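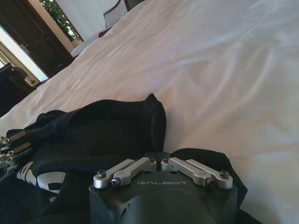
3. Planning your purchase

Read this section before you sign the order form. It is written for owners of guest houses and small hotels who want the Brokano service for bedrooms and laundry. Questions about price go to Lorraine Ashworth, questions about rooms to Shinji Amano.

3.1 Preparing the budget

1. Write down which tasks you want to pay for in the first year. Folding clothes and making beds are quoted as separate tasks.
2. Choose the lease or the purchase. The lease runs for 18 months and can not be shortened.
3. Add the spare parts kit. One kit contains 16 finger pads and 2 sets of joint screws.
4. Put aside money for staff training. This cost is often forgotten, and it comes in the first month – before you see any saving.
5. Send the completed sheet to your dealer. Orders that arrive after the first week of December are delivered in the new year.

Note: Dark clothes on white bedding are a good first task to ask for in a demonstration. Ask also for a garment with a large print on it.

Caution: Do not order the second arm later as a separate item. The calibration must then be done again and is charged in full.

3.2 Measuring the rooms

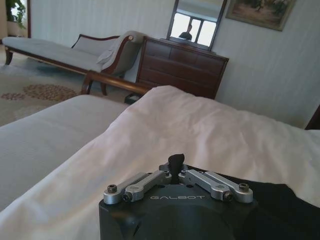 The quotation is made for each room, so every room must be measured by itself, even if two rooms look the same on the plan. Measure the free floor with all the furniture in its usual place. A chaise longue standing past the footboard, with a rug under it, takes space that the plan does not show, and it should be drawn in. Write also the height of the footboard rail and mark the position of any large mirror.

6. Keep 100 cm free on the side of the bed where the base will work.
7. Mark the rug edges on the drawing with a dotted line.
8. Note which sockets are behind furniture.

Note: If the furniture will be changed within the lease, send us both drawings. A second visit is not included in the price.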